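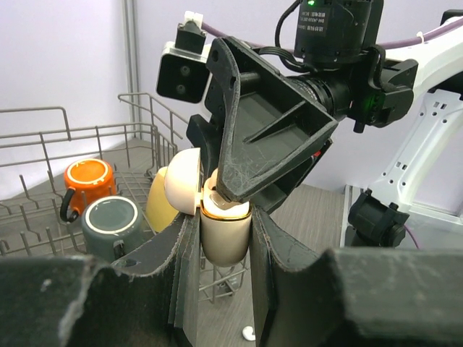

Angharad Price wants to know whether gold-rimmed cups can go in the dishwasher. She writes that she picked up a set at a flea market in Vullstead in June, that there is no marking on the bottom, and that her sister runs hers through every night on the short cycle. She would like to stop washing by hand if she can.

Joscha Pfeiffer
No. Metallic trim is usually applied over the glaze, so detergent and heat wear it down. It goes dull first and then comes off in patches. Don't microwave them either, the metal can spark.

Imke Buschmann
Agree with Joscha. I lost the trim on 3 saucers before I quit. What I do now is wash them first, while the water is clean, with a soft cloth and plain dish soap. No scouring pads and no baking soda on the rim. Don't leave them to soak overnight.
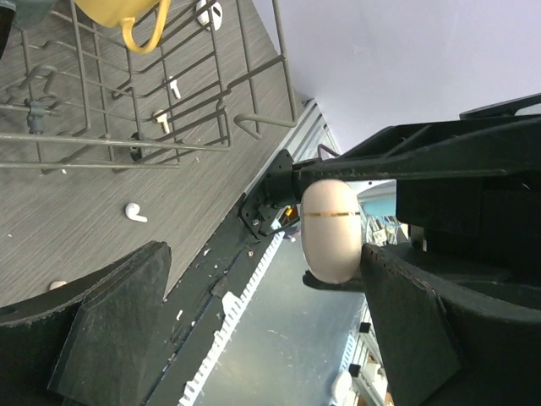
Then I dry them with a towel right away, mostly to avoid water spots. We have hard water and the spots are a pain to rub off gold. If you stack them, put a paper napkin between each one. Lemon dish soap has been fine for me but I only use a drop.

Thongchai Somboon
Mine say dishwasher safe and still faded. If you don't care how they look just put them in. Top rack, low heat, skip the heated dry.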